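Sorting one mixed box of small stuff, keep it open or get dividers?
Storage and Organizing > Small Items

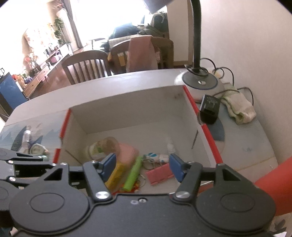

Posts in this thread

mylene_dp
May 9, 2026
I use an open white box with red edging for odds and ends. It sits on the table and everything goes in together: a clear jar or bottle with a white and green label, a bright green stick, something pink, a metal ring. It all ends up at the front. Would you put dividers in, or split it into smaller boxes?

kalkidan_w
Smaller boxes. I did this in October with 4 of them and haven't gone back. Put the jar somewhere it can stand up.

trakmont65
Disagree. Four boxes means four places to look. Leave it as one and empty it onto the table once a month.

kalkidan_w
You still have to dig through it the rest of the month.

trakmont65
Takes me a minute. The ring is the only thing I'd worry about losing. Small metal things go in a tin.

Ximeng733
Are the sides straight? I bought Sasesel dividers for a box that got narrower at the bottom and they popped out every time I picked it up. Measure at the bottom, not the rim.

mylene_dp
I'll measure tonight. I'd like to keep this box because the white inside makes small things easy to find.

m_agudelo
Cut a strip of cardboard and try that first. If you still like it after two weeks, buy the real one. I'd also keep long things like the green stick on one side, flat, and everything else on the other.

trakmont65
Cardboard I can agree with.

mylene_dp
OK, cardboard first, and the ring goes in a tin. Will post the measurements when I have them.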